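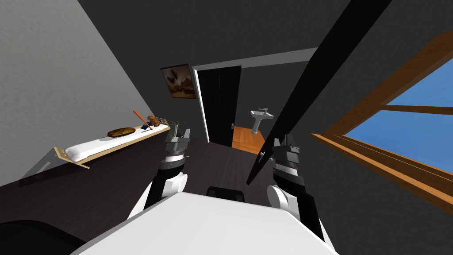
A room in the simulator, looking past both arms towards the bathroom door.

Room turnaround at Hevedard: where the Ava work has got to

Most of you will have heard that Grevent is preparing two-armed machines for the tidying stage of room turnarounds at Hevedard House. A few people on the late shift have asked what is going on and whether their hours are affected. Tomoyo Kinoshita, who runs housekeeping, asked for a plain account in the newsletter, so this is it.

All the work so far has been done on a computer. Duván Henao and Ayane Uchida have been building simulated rooms and running the machine, Ava, through them. A room in the simulator can have whatever guests leave behind: bread on a shelf, a teddy bear, a kitchen utensil in the bedroom. Anyone who has cleaned on the second floor will know this is fair. The rooms are dark or bright, tidy or not, and the doors may be open or shut.

Ava's job, if it comes to Hevedard, is a small part of the turnaround. It is meant to pick up loose things from shelves and sills and put them in the lost property tray or the waste, and to put cushions back where they belong. Beds, bathrooms, floors and glass stay with the housekeeping team, and so does the final check. No room will be let on the machine's say-so.

The team spent three afternoons with Duván in the training office going through what people do when they walk into a room. This took longer than planned. Most of us don't think about the order we do things in, and when asked to write it down we disagreed. Tonantzin Cuevas goes to the window first and works back to the door. Others start with the bathroom. There was also a long talk about food. The written rule says that opened food is thrown away, but in practice people keep a whole loaf or a sealed packet at the desk until noon in case the guest rings. The rule has now been rewritten to say that, which should have been done years ago whether or not we had a machine.

Lost property was the other sticking point. Soft toys are never to go in the waste, whatever state they are in. Phones and books go straight to the desk and are logged with the room number. If Ava cannot tell what something is, it should leave it where it is and call a person to the room. Ayane says the calls are too frequent at present, and some 20 per cent would be a more workable share of rooms. Housekeeping would prefer it to call too often than too little.

On hours: contracted hours do not change. This has been put in writing and a copy is on the board by the linen store. What will change is how the shift is split. At the moment each person does a room from start to finish. With Ava doing the first pass, people would come into a room that has already been cleared and go on to the bed and bathroom. Some of the team like the sound of that. Others have said they would miss having a room to themselves, and that it is easier to spot damage when you have handled everything in it. Both points were passed on to Grevent, and the second has led to a change: the damage sheet will be filled in by a person before the machine goes in.

There is also a new role. Two people per shift will be trained to start the machine, stop it and answer its calls. The training is paid and counts towards the next pay grade. Anyone in housekeeping can apply, including those on part-time contracts, and you do not need any computer experience. Tonantzin Cuevas has already put her name down.

Things not yet settled: where the machine will be kept, who moves it between floors when the service lift is out, and what happens on changeover mornings when every room on a corridor needs doing by 3. Tomoyo has asked for answers to these before any trial in a real room. The earliest date being talked about is September, on the second floor only, with rooms that are not booked for that night.

There will be an open session in the staff dining room at the end of the early shift, where Duván will run the simulator on the big screen and take questions. The time will go up on the board. If you can't get there, leave a note in Tomoyo's tray or speak to your shift lead.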